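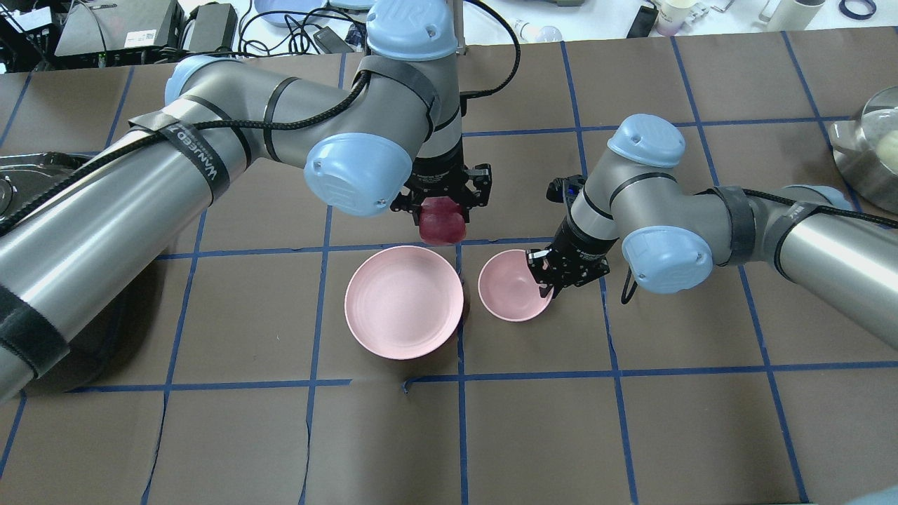
Robotics > Troubleshooting > Grippers and cabling

Left gripper opens by itself mid-task on a two-arm cell

Asked by Tolera Moges, Prilbridge

Two arms over a papered table, taped into squares. The left one holds a red apple-type object over the wide pink bowl while the right one goes for the rim of the small bowl. After 21 good cycles the left gripper started letting go early. The log shows "comm timeout" and then the fingers open. It only happens when the elbow is bent hard. The cable is strapped along the outside of the arm with velcro. Already swapped the gripper, same fault.

3 answers

Dzifa Quartey
Sounds like the cable. Power down, undo the strap nearest the elbow and give the loop more slack, then bend the joint by hand through its full range. If it pulls tight anywhere, that's your spot. We had one at Lollcombe test fine 79 times with the arm straight and fail on the first bend. Also change the timeout action to hold - opening on lost comms is a bad default if anyone's hands are near the table.

Anon
mine did this, firmware update fixed it

Tolera Moges
Cable it was. Broken wire at the elbow bend. New cable, longer loop, 500 cycles so far with no timeout.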